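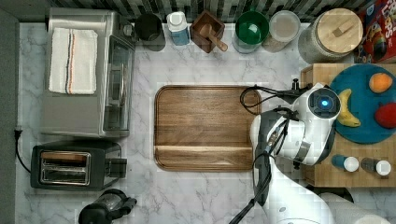
The residents' kitchen at Kastport House serves 34 people on three floors, and the house manager has been responsible for it for 10 years. She agreed to speak to the Enon Housing Newsletter in January, shortly after the household handbook was revised. The first topic she raised was the worktop. "People think of a shared kitchen as a matter of cupboards," she said. "In my experience the arguments begin on the counter." Her present arrangement keeps the toaster oven and the two-slot toaster together at one end, with jars and canisters in a row against the mosaic tiles and a walnut tray in the middle, left empty between meals.

The tray is the part of the arrangement she defends most firmly. "Anything that has no place goes on the tray, and the tray is cleared at 9 p.m.," she said. "Before that, we had letters, keys and half a loaf in the same spot for days." Residents were consulted on the change, and most were in favour. Two asked for a second tray, a request she declined.

On dry goods, the handbook is brief. Flour, sugar and oats are bought for the whole house from Intarasuk, a wholesaler near the harbour, and decanted on delivery. The manager prefers containers that show their contents. "I should like labels as well," she admitted. "We have started on them twice." Cereal stays in its box, at the residents' request.

Asked about cost, she gave the figure for the refit without consulting her notes: £867, including the tiles, which were fitted by Drastari. The original quotation was higher - it allowed for open shelving, and she had that removed. "Shelves fill up," she said. "Then someone has to dust them."

The revised handbook asks residents to wipe the worktop after use and to let both toasters cool before cleaning near them. Towels are changed each morning. A further review of the kitchen rules will take place in the summer, when the manager hopes to settle the question of where the chopping boards should be kept.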